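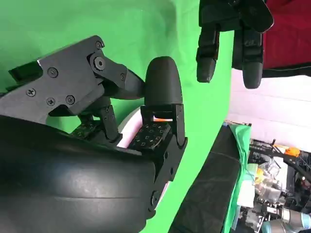 1/ OK so I've been doing press-ons since December and people keep asking how I get mine to stay on, so thread time. I am not a pro, I just have weak nails and a lot of opinions!

2/ Sizing first. I wore the wrong thumb size for weeks (way too narrow, popped off in the shower every single time). If you're between sizes go up one and file the sides down. Do both hands, my left ring finger is a whole size smaller than my right.

3/ Prep takes me longer than the nails do. Push back cuticles, light buff, wipe with alcohol, then NO hand cream until you're done. I always forget and then have to wipe everything again.
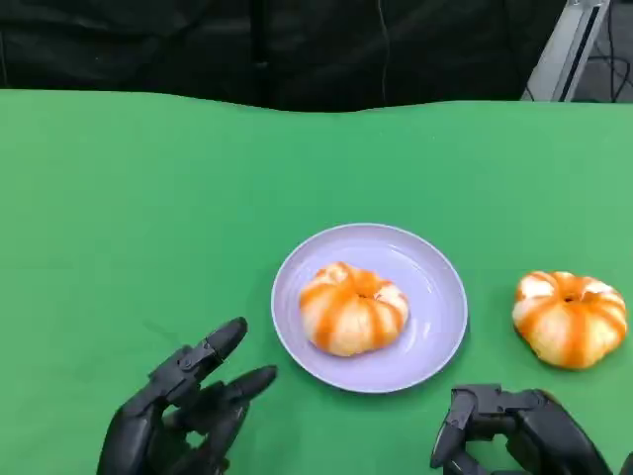 Green cloth, dark backdrop

4/ Glue vs tabs. Tabs are great for a weekend, they come off with warm water and a bit of oil. For anything longer I use the Pristix brush-on glue, one thin coat on my nail and one on the press-on, then press from the cuticle down and hold for 20 seconds. Yes, every nail. Put a show on.

5/ The set I'm wearing is Condside 534, short almond, kind of a milky pink. I wanted to link it but the page is giving me a 404 so maybe they pulled it?? If anybody spots it at the Pistside store please tell me, I only have 2 good thumbs left from mine.
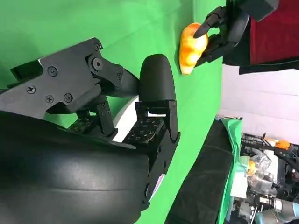
6/ Removal - please don't rip them off. I did that once and my nails were paper for a month. Soak in warm soapy water with some oil in it, wait, then wiggle a wooden stick in from the side. If it fights you, soak again.

7/ You can reuse them! Peel or file the old glue off the back, wipe, and put them back in the tray in order so you aren't guessing sizes next time.

8/ Somebody asked about the Adomaitis cuticle oil. I like it, smells like almonds, a little greasy if you're typing all day. I put it on at night. Will do chrome ones next, once the powder gets here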